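Interview: Kavitha Namboodiri on Difficulty, Saving and the Long Road to Hondville

Hondville, the turn-based trading and exploration game from the studio Zundeck, is scheduled to enter open testing in November. The project has been in development for four years and has changed its central systems twice in that period. Kavitha Namboodiri, lead designer, spoke with us in September 2018 regarding the decisions behind the current version and the work that remains.

Players of the closed test will know Hondville as a game of river routes. Each player commands a single barge, hires a crew and carries goods between towns whose prices respond to weather, season and rumor. The present build contains 162 towns, of which the largest, Komier, serves as the starting point for every new captain.

"Komier was originally the last town in the game," Ms. Namboodiri said. "It was the reward. You arrived there after thirty hours and found that you could buy anything. The testers liked it so much that they asked why they could not begin there, and we did not have a good answer."

Moving the town to the opening required the team to rewrite the early economy. Elie Hijazi, who is responsible for balance, prepared 353 separate price tables during the revision. Most were discarded. According to Ms. Namboodiri, the difficulty lay in giving new players access to a wealthy market without allowing them to profit from it at once.

"Elie's solution was debt," she said. "You can have the fine cargo on your first day, but you owe the harbor for it. A careful player pays it down in one season. A careless one is still paying in the third year, and some of our testers seem to enjoy that more."
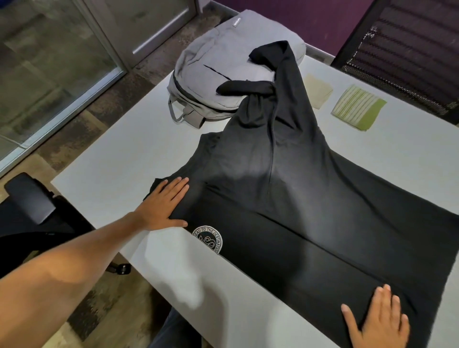 A black T-shirt with a circular print, laid out on a white table.

The matter of saving has drawn the most discussion on the studio's message board. Hondville keeps one save file for each captain and writes to it whenever the barge leaves a dock. Earlier choices cannot be reversed. Asked whether this policy would remain in place, Ms. Namboodiri confirmed that it would, with one exception.

"We will add a practice mode before release. In practice mode you may save wherever you like, and the game will not record your captain in the ledger. I resisted this for a long time. Rawan Yammine, who writes our crew dialogue, pointed out that players were copying their save files by hand anyway – she was doing it herself to check her own scenes."

Ms. Yammine's script has grown considerably. The first closed test included 992 lines of crew conversation. The current build has 1,058, a modest increase in number, although the majority of the original lines have been replaced. Crew members now remember whether they were paid late and will raise the subject in front of passengers.

Music for the northern route, known in the game as the Thammasiri Passage, is being composed by Shadi Azar. The passage freezes for part of the year, and the score thins out as the ice closes in until a single instrument is left. Ms. Namboodiri declined to say which instrument.

On the subject of combat, she was direct. "There are bandits. You can pay them, outrun them or lose your cargo to them. There is no fourth option, and we are not planning one."

Open testing will be limited to the southern and central rivers. Captains created during the test will not carry over to the finished game, but their names may be entered in the harbor register at Komier, where later players can read them.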